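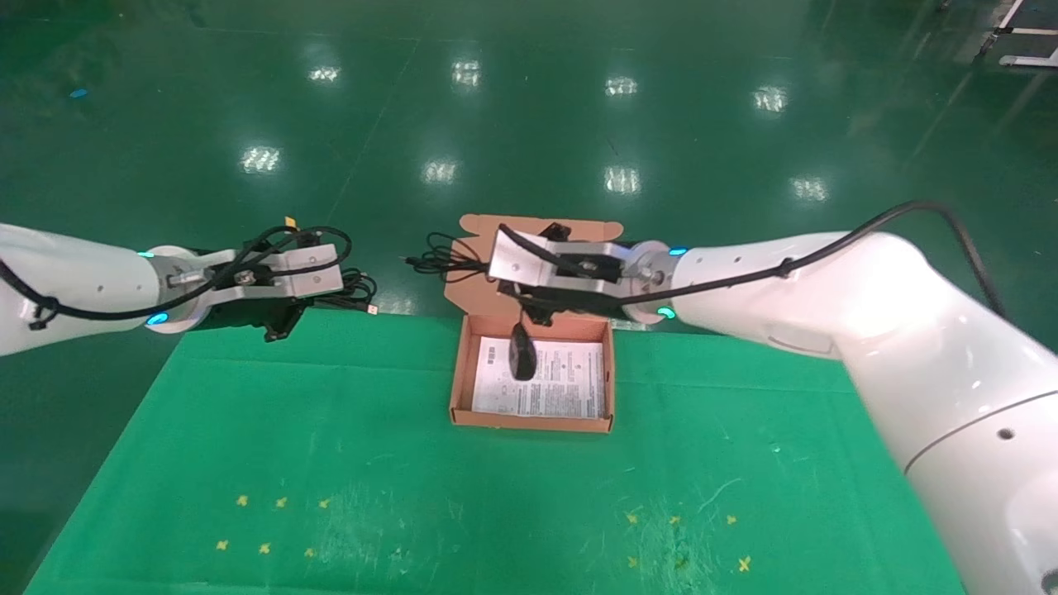

Gregor MacBrayne asked, after reading an early version of this section, why a task that ends with a mouse in a box should be scored on anything but whether the mouse is in the box. His point was that the final state is easy to check and that any further measure invites the authors to pick the one that suits them. We kept the final-state score for that reason and report it first. We added a second score, cable state, because two policies with the same final-state result can differ a great deal in how they treat the cable, and the difference matters as soon as a lid has to be closed.

4.3 Cable state as a separate outcome

The task is to place a wired mouse and its full cable inside an open cardboard box that already holds a printed instruction sheet. Both arms carry parallel grippers and work over the same green mat. Figure 4 shows one instant of the task: the mouse lies on the sheet and its cable rises toward the underside of the right gripper. We call this configuration "body in, cable out." A trial that stopped here would satisfy a check that looks only for the mouse body inside the box walls.

Figure 4. Body-in, cable-out configuration. The right gripper is directly above the box; the upright lid flap is partly hidden behind it.

We recorded 133 demonstrations by teleoperation at the Plostembridge site. Of these, 100 were used for training and the rest were held out for checking the labels described below. Vy Sầm and Ezequiel Figueroa labeled each demonstration separately and did not see each other's labels until both sets were complete. Where they disagreed, Jean Gunn made the final decision from the recorded video. Most disagreements concerned the moment at which a cable resting on the front wall should be counted as inside. The rule we settled on is strict: any part of the cable above the top edge of the front wall counts as outside.

Each policy was run for 105 trials. The starting pose of the mouse and the angle of the box were drawn from a fixed list, and the list was the same for every policy. A trial ended when both grippers had left the space over the box or when the time limit was reached. The operator did not touch the box, the mouse or the cable during a trial. If the box was pushed off the mat, the trial was scored as a failure on both measures.

Three policies were compared. The first, which we call Single, uses the right arm for the mouse and holds the left arm still. The second, Paired, is trained on both arms with no information about the cable. The third, Trodero, is the same network as Paired with one added input, a coarse estimate of where the cable crosses the box wall. The estimate is computed from the head view alone. All other settings were held equal, including the training data and the number of updates.

On the final-state score, Paired and Trodero could not be separated. Single was slightly lower, mostly from trials in which the gripper touched the upright lid flap and turned the box. On the cable-state score the order was clear. Trodero was best and Single was worst, and Paired fell closer to Single than we had expected. Full results are given in Table 2.

The main failure of Paired was an early release. The policy opened the right gripper while a loop of cable was still held high, and the loop then came down across the front wall. Trodero made the same error less often, and when it did, it was more likely to go back for the loop. It had its own failure, which the other two policies did not share: with the wall crossing hidden under the gripper, the estimate jumped between two places and the arm paused over the box. In some trials the pause lasted until the time limit. These trials were scored as failures under the cable measure even when very little cable was left outside.

Occlusion is a basic limit of the head view. The right arm takes up a large part of the image when its gripper is over the box, and the estimator has no memory of earlier frames. Karim Erraji tested a version that kept the last confident estimate during hidden periods. It removed most of the pauses but followed stale positions after the cable had moved, and the net change in the cable-state score was too small to support a claim. We do not include it in Table 2.

The robot's own cables are also black and are visible near both grippers. The estimator sometimes marked a crossing on the arm cable when it passed over the box in the image. Masking the arms with their known joint positions corrected the rigid links but not the loose cable bundles, which are missing from the arm model. We left these errors in the reported scores.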